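Fresh Grout Lines on a Tiled Worktop, the Two-Bowl Way
Posted by Traian Manole, 2023-07-14

I love a tiled table. I love how it takes the light, I love that you can set almost anything down on it, and I even love cleaning the grout (yes, really!). Back in June I wrote about sealing new tile, and a lot of you wrote in to ask what to do with a top that has already seen a few years of cooking and crafts. So let's get into it!

What you need
A big bowl for wash water
A smaller bowl for the cleaning paste
Baking soda, 200 grams
Warm water
Dish soap
An old toothbrush, soft or medium
Two cotton cloths

Step 1. Clear the stretch of table you want to work on and push everything else down to the far end. Wipe off crumbs and dust with a dry cloth first, or you'll be making mud.

Step 2. Fill the big bowl halfway with warm water and a small squirt of soap. I like steel for this one. It's heavy enough to stay put when you wring a cloth over it.

Step 3. Tip the baking soda into the smaller bowl and stir in 40 milliliters of water, then a little more at a time until it spreads like frosting. Plastic is perfect, and a wide rim gives you somewhere to knock the brush clean.
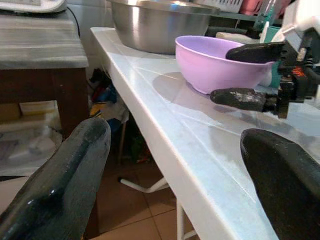

Steel bowl and pink bowl near the far end of the white tiled table.

Step 4. Dab the paste along the grout with the toothbrush. Do one patch at a time, maybe as big as a dinner plate, and leave it for 7 minutes. Go make coffee!

Step 5. Scrub along the line in short strokes, then across it where two lines meet. Those corners hold on to everything. Go easy on the pressure, the paste does most of the work and hard scrubbing can wear down old grout.

Step 6. Wipe with a wet cloth, rinse it in the big bowl, wipe again. Change the water as soon as it goes cloudy. If there's a white film once the top dries, that's leftover soda, and one more pass with clean water takes it right off.

Rounded front edges deserve their own pass. Run the cloth along the curve lengthwise and check it from low down, with the light behind it. Glossy tile shows every streak, so buff with the second cloth while it's still slightly damp (so satisfying).

Leave the grout to dry overnight before you decide whether it needs another round. Damp grout always looks darker, and I've redone a perfectly clean table more than once!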